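Potureck Hand-Held Gripper, Finger Pad and Linkage Service Kit
Sold by Guvstead Tool & Automation Supply

Item 523
In stock, ships from our warehouse
Suits: Potureck two-finger hand-held grippers with pinned linkages. Check your parts sheet before ordering, as the early Sonow-built units use a different pin and we do not stock it.

What's in the kit
Textured finger pads, blue, one pair
Pad adhesive, single-use sachet
Pivot pins and retaining clips for both linkages
Fine cleaning brush
Hex key

Our take
The manufacturer's leaflet says the pads are good for 2000 grasps. We wouldn't plan a job around that number. Nowhere does the leaflet say what was being grasped, and a pad that spends its day on smooth plastic tubs has an easier life than one picking up denim. Our service bench starts looking closely at 300 when the work is mostly cloth. If the texture has gone shiny at the tip, change the pair. Never change one side only, whatever the leaflet says about "individual pad replacement". A fresh pad against a worn one will pull the fabric sideways as it closes.

We are also unconvinced by the "self-lubricating" claim for the pins. They run dry out of the packet and they stay dry. That's fine, so leave them that way. Oil on a linkage finds its way to the pads, and from there onto somebody's good sheets.

Fitting
Allow 15 minutes for the first go. Power the unit down and take the battery out. Peel the old pads from the tip end and clean the backing with isopropyl until the cloth comes away with no colour on it. Press the new pads on with the fingers open, then close them gently and check that the tips meet square. The adhesive sachet has more in it than you need. Use half.

Do the pins one at a time so the linkage holds its shape. With each new pin in, work the finger through its full travel by hand. Any catch means a clip isn't seated, and it won't "bed in" as the leaflet suggests.

Looking after it between kits
Lint is the real enemy on laundry and bedding work. Brush out the pivots and the cutouts in the arms at the end of every session, and wipe the pads with a barely damp cloth. Quilted covers, elastic waistbands and metal snaps are harder on pad texture than flat cotton, so check the tips more often when those are on the list.

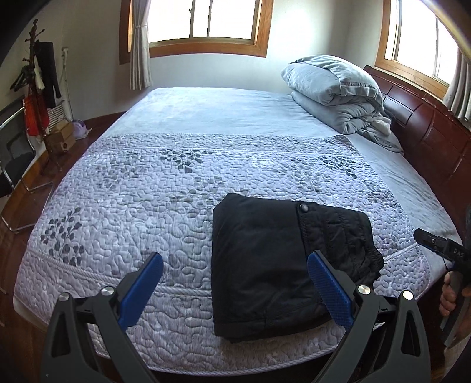 Juhász make a cheaper pad in grey that fits the same backing. We tried a box of them. The texture is shallower and the edges lifted on two sets, so we went back to these, even at the price.

Returns: unopened kits only. For fitting questions, ask for Magdalini Athanasiadis at the service counter, mornings before 11.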